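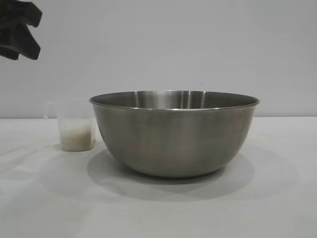
2020-11-12

**Shared workshop's kitchen arm moves on to pouring rice**

Members of the Gallardo workshop in Holtudura have started pouring trials with the robot arm they have been building since May. The task is to pick up a clear plastic measuring cup of uncooked rice by hand or handle, tip it into a steel mixing bowl, and set the cup back down on the table.

The arm is a shared project with no outside sponsor. Parts have cost $1,545 so far, paid for out of membership dues and a sale of surplus tools held over the summer. The largest single expense was the set of joint motors. The gripper was designed in the workshop and has been redrawn nine times. Its control software, which the group calls Iltuda, was written by members and runs on a secondhand desktop computer.

Until last month the arm was used only for moving solid objects such as blocks, spoons and empty cups. Pouring was put off because the wrist joint could not turn slowly enough. A new gear set fixed that in bench tests, and the group voted to go ahead with rice before trying any liquid.

Dry rice was picked for practical reasons. It can be swept up and weighed, and a spill will not damage the electronics. The bowl is much wider than the cup, which leaves the arm some room for error in where it holds the cup before tipping.

The clear cup has been a problem of its own. The arm finds objects with a fixed camera beside the table, and thin clear plastic is hard to pick out against a light wall. The handle is the hardest part. Members considered wrapping the cup in colored tape and decided against it, saying they wanted the arm to work with items from an ordinary kitchen drawer. The software now looks for the rice first and works out the position of the cup from that. It does less well when the cup is nearly empty.

The steel bowl causes a different kind of trouble. Reflections on the metal shift when the overhead lights are changed, and the software has at times placed the rim too far to one side. Trials are now run with the same lights on every time.

The group has set a target of 39 complete pours without a spill before it moves on. A pour counts only if all of the rice ends up in the bowl and the cup is returned upright. Results are written in the project log, which had 3,722 entries at the start of this week. Most of those are from the earlier block and spoon work.

A member must stand at the stop switch whenever the arm is powered. The arm is also limited to low speed while anyone is inside the taped area on the floor. Both rules were adopted in May and remain in place for the pouring trials.

Drawings for the gripper will be posted on the workshop's website once the current version has been through the trials. The earlier versions are already there, with notes on what was changed. The Iltuda code will be released at the same time, although members said parts of it are still tied to their own motors and would need to be rewritten for other machines.

Privance, the makerspace across town, has asked for a copy of the drawings and plans to build a second arm on the same pattern. The two groups have agreed to use the same size of cup and bowl so that their results can be compared.

The Gallardo workshop is open to visitors during its regular evening hours. The robot bench is at the back of the main room. Visitors may watch the trials from outside the tape, and members working on the arm can answer questions between runs. Anyone who wants to help with the build must first complete the standard shop safety session. Sign-up sheets are at the front desk.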